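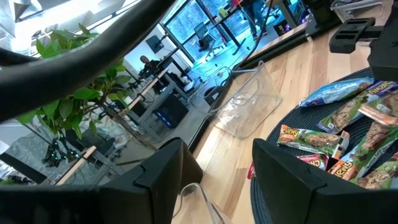
4 min read

Section 5: Setting up your shared snack list

If you have followed the guide this far, your Mangundap household is up and running, everyone has been invited, and you have probably had a bit of a play with the shopping page already. Lovely! This section is all about the snack list, which sits a little apart from the main larder and works in its own slightly different way. It was the most asked-for thing after our December update, and it does take a few minutes to get right, so put the kettle on and have your phone or tablet close by.

Before you start

You will need to be signed in as the person who set up the household. Other members can add and tick off snacks as much as they like, but only the household owner can switch the list on in the first place. It also helps to have the packets in front of you while you do this, whether they live in a tin, in a drawer or out on a placemat on the kitchen table, as you will be copying a few details from the wrappers.

Switching the list on

1. Open Mangundap and tap Household at the bottom of the screen.

2. Tap Lists, then Add a list, and choose Snacks from the choices you are given.

3. Give your list a name. Anything will do -- Hidayah Ismail, who tested this page for us with her family, called hers "After swimming" and it has stayed that way ever since.

4. Choose who can see it. You can pick the whole household or tick people one by one.

5. Tap Save. Your new list will appear under the larder, empty for now.

Note: if Snacks is greyed out, you are most likely signed in as a member. Go to Household, then People, and look for the little key beside your name. No key means you will need to ask the owner to do steps 1 to 5 for you.

Adding your first snacks

6. Open the list and tap the plus sign.

7. Type what the snack is, in whatever words your family uses. "Chewy bars" is perfectly fine, and a good deal easier to find later than the full name off the wrapper.

8. Put in how many you have. Count single bars or bags here and leave the outer box out of it, or your numbers will go funny the moment somebody takes one.

9. Add the best-before date. When a box holds several bars, the date is sometimes printed on the box and sometimes on each wrapper, so do have a look before you flatten the cardboard for recycling.

10. Tap Done, and carry on in the same way until everything is in.

Caution: Mangundap does not check ingredients. The allergy label you can add to a snack is only a reminder that you have written for yourselves, and it will not change if the maker alters the recipe. Please read the packet every time, even for something you have bought for years, and if anyone in the house has a serious allergy, keep their snacks on a separate list with a name that nobody could muddle up.

Setting a "running low" reminder

Each snack can have its own reminder, and you will find it by pressing and holding the name until the small bell comes up. Tap the bell and choose a number. When your count drops to that number, the snack hops across to the shopping page and whoever is down as the shopper gets a message.

We suggest starting with 2 for things that disappear slowly and 4 for anything that goes into school bags. You can change it whenever you like, and during the holidays you may well want to!

Note: reminders go out at 7 in the evening, all together, so you won't be pestered throughout the day. To choose another time, go to Settings, then Messages, then Quiet hours.

Ticking things off

Swipe a snack to the left and the count goes down by one. Swipe it to the right to put one back, which is handy when a bar comes home uneaten at the bottom of a rucksack. Younger children often find swiping a bit fiddly, so there is a setting called Big buttons under Household, then Display, which gives them a large plus and minus instead.

If two people swipe at the same moment, both changes are kept. Should the number still look wrong, pull the list down with your finger to refresh it, and if that doesn't help, press and hold the name and type the correct count in by hand.

Next: Section 6, Planning packed lunches

Page last updated Tuesday, February 10, 2026 by Nidia Escobar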